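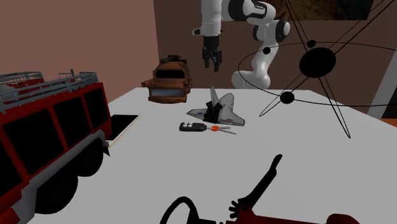
*Arm over a cluttered table in Prusomau, the simulator from Benerora.*

Chaiwat Yensuk wants the mess. Tidy tables teach you nothing, he reckons, and he's been building untidy ones for Benerora since the first beta. Toy trucks, a space shuttle, a car key lying flat. "Customers kept sending us their real benches," he said on the phone, 27 April 2021, bad line, me typing with one hand. "None of them looked like our demo."

So – Prusomau. A subscription service, runs in the browser or on your own box. You pick an arm, pick a gripper, load a table, run your code. No hardware to wreck. The starter plan is $63 a month and comes with 298 objects. Bigger plan gets you the scene editor, which is the bit I'd pay for.

Does the grasping hold up on a real arm? "Mostly. Thin stuff is hard. Keys are hard." He'd rather say so than get the angry email latter. Friction values ship with defaults and you're meant to tune them, and the manual is short on how. He agreed with that. New chapter coming, no date.

Wire shapes were a fight too, apparently. Lots of thin rods, lots of collision checks, everything slows down. They rewrote that part twice.

Then the close-up view, down near the fingers. Chaiwat's favourite feature and the one the trial users grumbled over – fills up fast, hard to know which way is up.

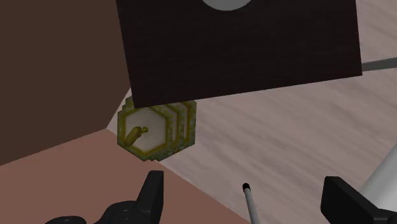
Hiba Harb found the close view slow to get used to, and said she'd have dropped the trial in the first week if the support desk at Flomham hadn't walked her through the settings. She now runs roughly 100 grasps a night and reads the log over breakfast. Her one complaint is the export, wich still drops object names.

"Yep, known bug," said Chaiwat. Fix is in testing. Flomham handles sales and support, quotes by email only.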